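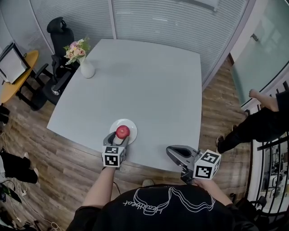
Figure 4. Table task with the pair of hand-held grippers. The left gripper approaches the apple on the plate.

4. Table tasks: what to expect and how to set up

4.1 Before you start

Many customers ask us whether the Skitinance arm set can already do the housework. The short answer is: some parts of it, slowly, and on a table that was prepared. Please read this section before you promise a result to your family or your manager.

The arm set learns each task from recordings which a person makes with the hand-held grippers. The arms can only repeat what the recordings contain, with small changes of position. If your recordings are hurried or untidy, the arms will be hurried and untidy also.

4.2 Preparing the table

1. Choose a table with a plain, matt top. Light grey or white gives the best result. Glass tops are not supported.

2. Put the object for the task on the table, for example an apple on a plate. Use the same plate for all recordings of one task.

3. Leave other things, such as a vase or a lamp, at the far side if they normally stand there. The arms must learn to work with them present. Do not add new things in the middle of a recording session.

4. Check that you can reach every point of the work area with both grippers without leaning on the table.

Caution: Flowers, curtains and loose cloth can be caught by the arms. Keep them at least 50 cm from the object.

4.3 Preparing the grippers

1. Check that the marker cube on each gripper sits firmly and does not turn. A cube which has moved by even a few degrees makes the recording useless.

2. Wipe the faces of the cubes with a dry cloth. Do not use alcohol, it removes the print.

3. Open and close the jaws of each gripper fully, three times. The status light in the Awan software turns green.

4. Lay the cables so that they hang down freely from your hands and do not cross the work area.

Note: If the light stays yellow, close the Awan window and open it again. This is a known fault of version 13 and will be corrected.

4.4 Making the recordings

1. Stand at the near edge of the table, with one gripper in each hand.

2. Press the pedal and wait for the tone.

3. Move the gripper to the object from the front, with open jaws. Close them gently and lift the object clear of the plate.

4. Put the object down at the target place, open the jaws, and go back to the start position.

5. Press the pedal again. Repeat with the object in a slightly different place.

For a simple task you need around 50 good recordings. Delete the bad ones the same day, while you still remember which they were.

Caution: Keep the marker cubes turned towards the camera. Do not cover a cube with your sleeve or with the other hand.

4.5 Which chores work today

Our test room in Bandivholm ran 1,142 trials with the arm set up to 21st August. We give the results in words, as your home will be different from our room.

Fruit, plates to a rack, toy blocks to a box: reliable when the table is prepared as in 4.2.

Cups and mugs: usually works. Cups with a very thin handle are often dropped.

Folding of small towels: works sometimes. A person must flatten the towel first, so little time is saved.

Washing up, cutting of food, ironing: not supported. Do not try these tasks, also not for a short test.

On the shop floor the situation is similar. Sorting of parts into trays is possible if the parts do not shine. Screwing and packing in film are not yet possible with this product.

4.6 If the arm misses the object

The arm stops in front of the object: clean the camera, then check the light in the room. Strong sun through blinds makes stripes on the table, and the software can take them for an edge.

The arm presses the object away: your recordings were made with the jaws too low. Make new ones, a little higher.

The jaws close too early: calibrate the jaws again (see section 3.2).

If the fault remains, send the log file to Hiltis service. Please write also which table you use.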